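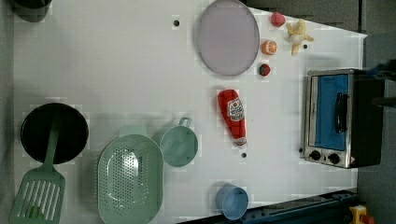
The Sunday meal plan and other promises

By Orysia Melnychuk
Sat 21 March

Every few months someone tells me that my household would run better if I planned dinner a week ahead. The last person was a woman with a laptop at the Brestville library, giving a free evening talk with a sign-up sheet by the door. The sign-up sheet was for Grudomico, an app that plans your dinners, writes your shopping list and charges $7 a month once the trial runs out.

I signed up. I have a weakness for trials, and I wanted to be fair to it. I stuck with the thing for 28 days, and I have been arguing with it in my head ever since.

My first complaint is about the word "saves." The talk claimed that a family of four would save $139 a month by planning meals. I asked where the number came from and was told it was based on typical households. I asked typical of what. The speaker said she would get back to me, and that was in September. I would like to know whether the figure compares a planned week with an ordinary unplanned one or with a week of takeout every night. You can save a fortune compared with takeout every night by doing nearly anything, including eating toast.

What the Grudomico plan did to my own shopping was give me a longer list. Left alone, I walk into Grasso on the way home, see what's marked down, and build supper from that and whatever is in the fridge. With a plan I walked in needing fresh dill, a particular kind of white bean and half a cup of buttermilk. Grasso doesn't sell half a cup of buttermilk. I bought the quart, and the plan never mentioned buttermilk again.

Then there's Wednesday. The people who write these plans seem to believe that on Sunday afternoon you can know what Wednesday will be like. On the first Wednesday of my trial my son had eaten a huge late lunch at a friend's house and my husband was stuck in Fludon with a flat tire. The plan said stuffed peppers. I made the stuffed peppers, because I had bought them, and ate one alone at the counter feeling that I'd been given homework. Under the old system I would have had eggs and been perfectly happy.

My neighbor Lina Issa thinks I'm being unfair. She has planned meals on the back of an envelope for years and swears by it. I've seen the envelope. It says things like "chicken?" and "soup if cold." I told her that was hardly a plan and she said of course it was, it just wasn't a stupid one. We went back and forth on this for most of a walk. Her point is that deciding anything in advance takes a load off your mind at 5:30. Mine is that what she carries around is a habit, learned over a long time in one kitchen, and that you can't hand it to a stranger through an app.

I'll give the planners some ground. If you work nights, or live a long drive from a store, or have a child with allergies, you plan because you must, and you probably did it long before anyone had an app to sell. Those people weren't at the library. The room was full of people like me, tired and fairly comfortable, who had been made to feel that their dinners were a failure of organization.

That feeling is what I object to most. Supper used to be something you put together. Now it's supposed to be managed, with a grid and matching containers, and a shelf of half-used jars in the fridge door counts as evidence against you. My mother fed 4 children out of half-used jars. She'd have laughed at the grid, then turned it over and written a grocery list on the back.

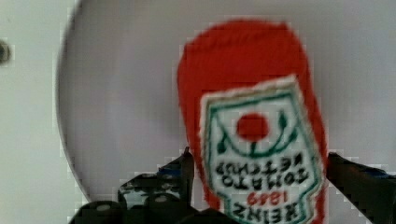
Does planning meals a week ahead save money?

It depends on how you shop now. A household that often throws food out or orders in will probably spend less with a plan. One that already cooks from what's on hand and buys what's on sale may spend more, as mine did, on ingredients it would never have picked up otherwise.

I canceled on the last day of the trial. The app asked me why and offered five reasons, none of which was mine, so I picked "other." It now emails me on Sundays to ask whether I know what's for dinner this week. I don't. There's a bag of lentils, some carrots that need using, and most of a jar of mustard, and Lina says she has extra rice if I want it.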